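Is a paid wardrobe sorting plan worth it, or am I buying a spreadsheet?

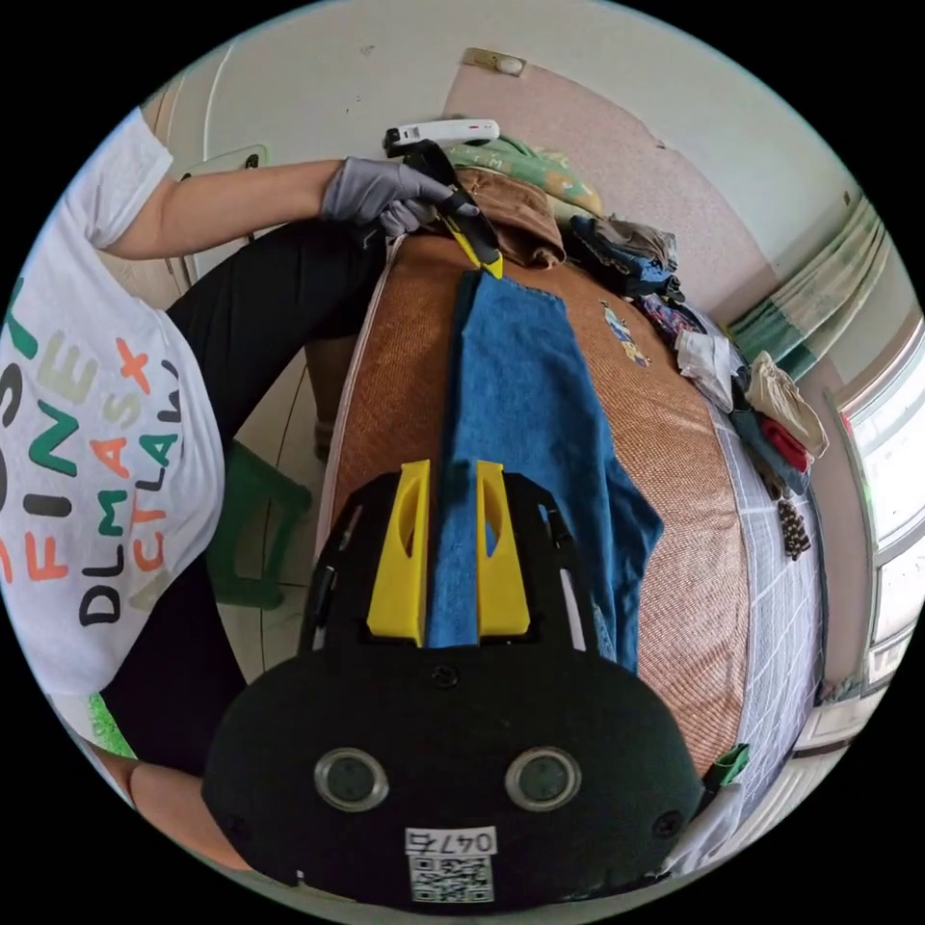
I keep seeing ads for Domo, the one where you log every piece of clothing you own and it tells you what to get rid of. They say members clear 60 items in the first month. Cleared to where? I have one closet, one dresser and jeans from three different sizes of me. Before I pay for a year, has anyone stuck with it past September?

3,789 views -- 14 comments

vatgate_mom
Did it for four months. Logging took forever and the "smart" suggestions were to drop whatever I hadn't worn lately, so in summer it wanted my winter coat gone. I ended up with 107 items listed and quit. What did help was putting everything on the bed and not letting myself sleep until it was dealt with. Costs nothing.
Helpful (31)

Joo
works fine for me, you just have to actually use it

plainhem
I'd want to know who counted those 60 items. Socks? Single socks? The Ustden store does a free version of this with a paper checklist, and I don't trust that one much either, given that they sell the storage boxes. Try a Wednesday evening with two bags, one for donating and one for repairs. If the repair bag is still sitting there a month later, donate that too -- unless it's only missing a button. And read the cancellation page before you sign up for anything yearly. Mine was hard to find.
Helpful (12)

Contact us | © Vatgate Neighbors Help | Back to top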